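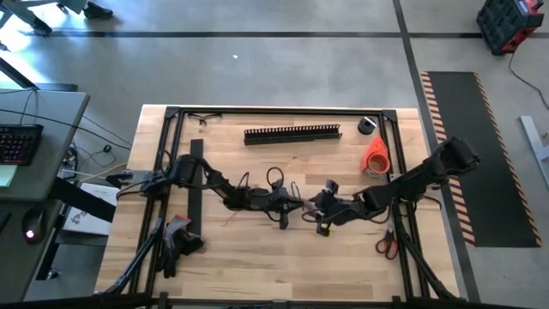

Two robotic arms over a wooden tabletop.

Every January our school puts on an assembly to mark one national day or another, and every January the same few children do the talking. I have taught at Tonham for long enough to have sat through a lot of them. The speeches are well learned and the costumes are lovely. Ask a pupil a week later what the day was for and you will often get a shrug.

I don't want the assemblies scrapped. I want them shorter, and I want the pupils to run them. At the moment 26 children rehearse for 2 weeks, missing maths and games, and more than 200 others sit on the floor and clap when told. That is a poor share-out of the school's time.

Illbridge does it differently. Each class gets five minutes and picks its own way of filling them. One class last year read out letters from grandparents who had moved abroad for work. There was no dance and no backdrop, and the hall was quiet all through.
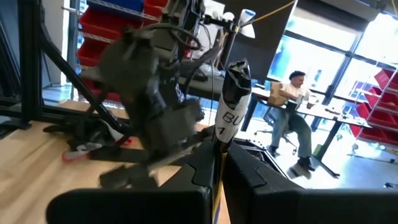 Tshabalala wrote back after I raised this in the staff newsletter, saying that shy children need the long rehearsals most, and that parents come to see a proper show. I take the point about the shy ones. A child who carries a placard this year may speak next year. But that can happen in a classroom too, with fewer people watching.

As for parents, we could ask them. The spring term letter has gone out, so it will have to be the next one.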